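Open day at Tincombe, 31 October 2025

I'd been promising myself a trip to the Tincombe open day since July, when a friend came back raving about it, and this time I got on the early train and went. They let us in at the side door in groups of 6, gave us a sticker each and more or less left us to wander. Lovely!

My question for the day was a simple one. Can a machine do my housework yet? I don't mean hoovering (I've got one of those little round ones and it spends half its life stuck under the sofa). I mean the fiddly stuff, like folding a tea towel or getting a lid back on the right tub.

First stop was Pan, their kitchen arm, which was wiping down a worktop. It did a decent job, a bit slow, and it went over the same corner again and again while the crumbs by the tap were left alone. A lady next to me said it was just like her husband. After that came a talk from the Ballarura people, who do shelf stacking for small shops. They showed a slide saying they'd recorded 1381 goes at picking up one soft packet, and that the arm still drops it more often than they'd like.

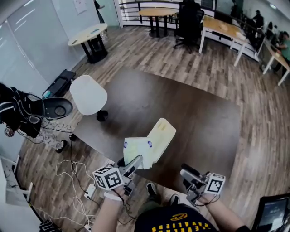 What surprised me most was how much of the work is still people. Before a machine can have a try at a job, somebody has to do it first, over and over, with grippers in their own hands, so there's something to learn from. I had a quick go on a practice pair and it's like eating peas in oven gloves. I managed one sponge in 30 seconds and was very pleased with myself.

Pevport had the stand by the tea urn, with a laundry sorter for hotels. It gets through 400 towels a shift, they told me, as long as they're all the same size. Mine aren't, so that's me out.

So no, not yet, not in my house. Shop floors will get there sooner, I reckon — the boxes are all square and no one leaves a sock in them. I'd go again next year, though I'd take my own sandwiches.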